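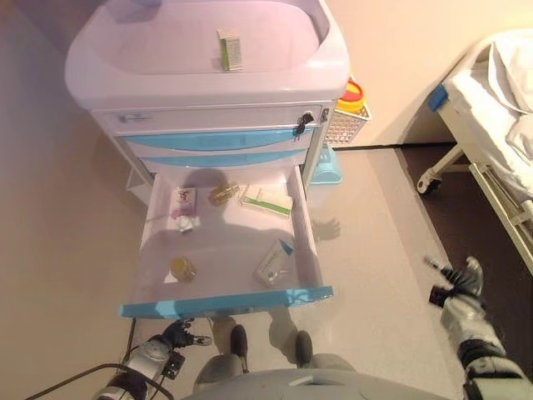

The cart with its deep drawer pulled open.

8 June 2023

So I finally drove out to see the Fultitia circus, and I have been boring everyone at work with it ever since, which means now it's your turn.

Some background for newer readers. I grew up in Zalbridge, and when I was little a circus came every July and set up on the flat ground behind the feed store. My dad took us every year. I remember very little of the acts (a lady with white poodles, somebody on a very tall unicycle) but I can still smell the sawdust and the diesel from the generators if I think about it hard enough. Then one summer it didn't come, and that was that. I've been a circus nut from a distance for most of my adult life, buying old programs and reading whatever I can get my hands on, and going to maybe one show every few years.

Fultitia is a one-ring family show that plays small towns, and this month it was in Pugh, 80 miles from my front door. I'd seen a flyer for it taped up at a gas station. I bought my ticket at the window from a woman in full makeup and a fleece jacket, and twenty minutes later she was hanging by her knees from a trapeze! I love that. On a show this size everybody does everything. The guy who sold me popcorn was half of the knife act, and the ringmaster was out back after the show, pulling stakes in his undershirt.

The tent seats 300 and I'd say two thirds of that was full for the early show. I had a spot on the second row of bleachers, right by the band, except the band is a drummer and a keyboard player, and the keyboard player leaves halfway through to go be a clown. More on him in a minute.

The opening was a bit slow, I'll admit. There was a parade with flags, and then a hula hoop number that went on about one song too long. But then came the rope act, and after that I forgot to eat my popcorn. No music at all for the first part, just the creak of the rigging and a baby fussing somewhere behind me. She went all the way up to the peak of the tent, wrapped the rope around her waist and let go. My stomach went with her. 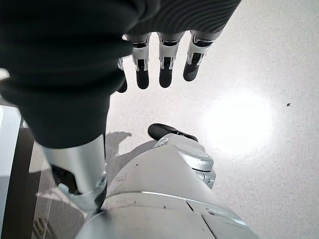
Now, the clown. I know a lot of people can't stand clowns, and I get that, I've sat through some terrible ones. This one hardly wore any makeup. He had a suit that was too small and a trumpet, and the whole routine was that he wanted to play the trumpet and the ringmaster kept taking it away. Every time he lost one he'd find another, and they kept getting smaller: one in his hat, one down his sock, and the last one was about the size of my thumb and it played! A real little tune, too. The boy in front of me laughed so hard he slid off the bench.

That gag is really old, by the way. I have a program at home from a show called Idska, which toured around here well before my time in a big top that held 2,000, and the running order has a musical clown listed between the horses and the wire walker. There's a little line drawing of him with a horn sticking out of his sleeve. I always wondered how it played, and I think I may have just seen a cousin of it.

(Yes, the program collection is still growing. It was at 418 when I last sat down and wrote them all in the notebook, and I've picked up a few since then. My closet door no longer shuts. If anybody has Idska programs with the yellow cover, I have doubles of the red one and would happily swap.)

The second half had the knife throwing, a juggler who dropped one club and then did the whole trick over from the start until he got it, and a dog act with the scruffiest terrier you ever saw. No horses or big animals on this show. I miss horses in the ring, I'm not going to pretend I don't, but I didn't sit there feeling short-changed either. They finished with the whole company on a teeterboard, and the woman from the ticket window landed on top of a three-high with her arms out. Everyone stood up.

Afterward I hung around by the tent and bought this year's program from the trumpet clown, who signed it across the back page. It's only four sheets folded over and one of the photos is printed upside down. I paid five bucks for it.

They're moving north after Pugh and I don't have the rest of the route yet, but there was talk at the popcorn wagon of a stop in Zalbridge in July. I've already asked for the week off.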